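Remow Client Trust Answers, data card

Version dated February 6, 2020. Maintained by Sumeya Kahsay and Dehua Kong.

What is in it

Remow is a set of 1,386 written answers that consulting firms gave to buyers who asked some form of "why should we trust you?" Each answer has a rating from one to five for how believable it sounded to the person reading it. That last part matters. We did not measure trust. We measured what readers said about trust after reading a paragraph, and those are different things no matter what the sales books claim. 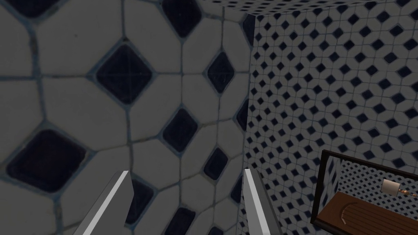 Pale tiles with small dark diamonds, meeting at a corner.

Where it came from

Trasance supplied 339 answers from old proposals. The rest came from a call for submissions run out of Brarnbridge in January. People who send in their own proposals tend to send the ones they like, so expect polish. Wanting Deng removed client names by hand and caught most of them - probably not all.

Ratings

Each answer was read by two raters. They disagreed by two points or more on 105 answers, and we left both scores in. Averaging them would look cleaner and tell you less.

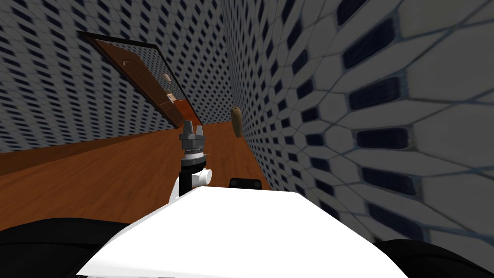 Length is the first thing to check before you believe any result from this set. Longer answers scored higher, and Iñaki Tejada found that a plain word count did nearly as well as his model, which he had spent over 300 hours tuning. Surface does a lot of work on a reader. The white shell in the picture is so bright that it shows almost no shading, and plenty of these answers read the same way: smooth all over, with little to get hold of. Raters liked them anyway.

Not recommended for

Scoring real salespeople. Predicting who wins a bid. We have no win or loss data, and Chenxi Zou has asked for it twice.

Files

answers.csv
ratings.csv
notes_xia.txt (rater comments, unedited)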